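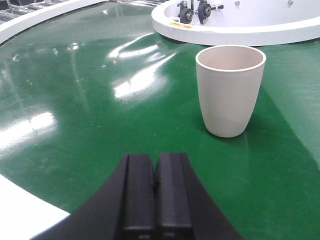
**mossyporch**
Okay, I need opinions on paint before my husband and I stop speaking. We're redoing the breakfast nook and I've landed on a really saturated green, full gloss, on the walls AND the bench. Picture a pale beige-white cup standing on a shiny green surface and that's my whole color scheme, the green plus one creamy off-white for the trim. He says it'll feel like sitting inside a lime. The quote for Trorent gloss came to $371 with primer, and the guy at the store kept pushing the Plidon eggshell. Has anybody lived with high gloss on actual walls?

**fennelandrust**
I have, for 8 years, in a hallway. Love the color, hate the prep! Gloss shows every dent and every lazy bit of sanding. If your walls are old plaster, skim coat first or you'll see waves all day long once the sun comes around.

**mossyporch**
Ugh, they're old plaster. What about the white, though? I was set on creamy, but now I'm wondering if a plain matte white next to the green would be crisper.
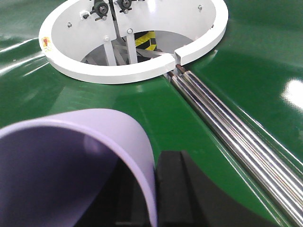 **dutchdoor** Go matte on the trim, for sure. I did shiny on shiny in my laundry room and it looked like a dentist's office. Stick with the creamy shade though, stark white makes green go cold in winter.

**fennelandrust**
Gonna disagree, matte trim in a room where people eat is asking for it. Fingerprints, jam, the dog. Satin is fine and you can wipe it.

**dutchdoor**
I wipe my matte trim all the time, it's held up since October with two kids. Buy the scrubbable stuff.

**mossyporch**
So eggshell walls, gloss bench, and you two can fight over the trim? I think he'd agree to that. Getting a sample pot tomorrow.

Contact us | © Akis Home Boards | Back to top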